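Skolura Arm Club: questions we keep getting

Before you sign up, or sign your child up, please read this. The club has a reputation for being more exciting than it is, and we would like to correct that early. Most of what follows was written after the open evening, when the same things were asked over and over and the answers given on the night were, in places, too cheerful.

What does the club do?

We put together small desktop robot arms, wire them, and try to get them to pick up an object and set it down where we meant to. That takes most of the year. Anyone expecting walking robots or anything that talks back will be let down.

Is it artificial intelligence?

Mostly it's servos and patience. Some of the older members record movements and train a model on them, and we let them, but I have yet to be convinced it beats a list of joint angles typed in by hand. Last term's group recorded 256 runs of the same short move. The trained version did well on the days when the arm had been put back exactly where it was during recording. Move the base a finger's width and it went for thin air with great confidence.

Who can join?

Students in their second year and up. No coding experience is needed, though you will be doing some by the third session whether you like it or not. There are 8 places on each arm team, and that is already too many people round one table.

When do you meet?

Saturday mornings from ten until half past twelve, in term time. We finish on time. If your arm is halfway through something, it stays halfway through until next week.

What does it cost?

The club fee is 49 pounds a term. That covers use of the arms, replacement servos and the printed parts. It doesn't cover a laptop, and ours are slow, so bring one if you can. There is no discount for missing sessions.

Do we need to buy our own kit?

Please don't. Every year somebody turns up with a bargain arm from the internet and spends six weeks finding out why it was a bargain. We use the Drivton kit because we have spares for it and know how it goes wrong. Drivton's instructions are poor and we hand out our own.

What is the Galtach?

The Galtach is the regional contest in December. Each team's arm has to move objects between marked stations, first under manual control and then on its own. The published rules run to nine pages and the scoring takes up most of them. Points are given for placing, for time, and for something called "smoothness", which two judges marked quite differently last year. We complained. We were thanked for our feedback.

Is it worth entering?

I go back and forth. The deadline makes people finish things, and seeing other teams' wiring is useful. Against that, the contest rewards a single routine drilled until it works once, and I'd sooner members learned why it failed the other times. Entering is up to each team. Teams that skip it carry on with their own work and don't seem to suffer.

How well do the arms work?

Less well than in the videos. Teams film the good runs, naturally enough, and the good runs end up on the school page. If you want a fair idea, ask to see a team's logbook. Every attempt is meant to go in it, including the silly ones. A team that writes down only its successes will be asked to start again.

Why do you spend so long on calibration?

Because the arm doesn't know where it is until you tell it, and it forgets whenever a servo horn slips. Check all the joints at the start of each session. Checking after something has gone wrong is too late, though everyone does it anyway.

Who pays for the parts?

The Baptiste fund gave the club 3080 pounds, which bought the arms, a power supply for each and a box of spare gears. The application promised "improved problem-solving skills". We have no idea how to measure that and haven't claimed to in our report.
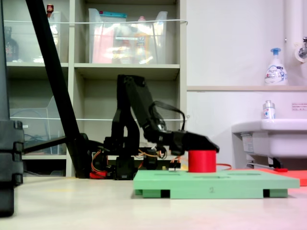
Can I join halfway through the year?

Only if a team has a free place, and you would start on wiring and logbook duty until you have caught up with the rest. Ask at the end of a session and we'll tell you which teams have room.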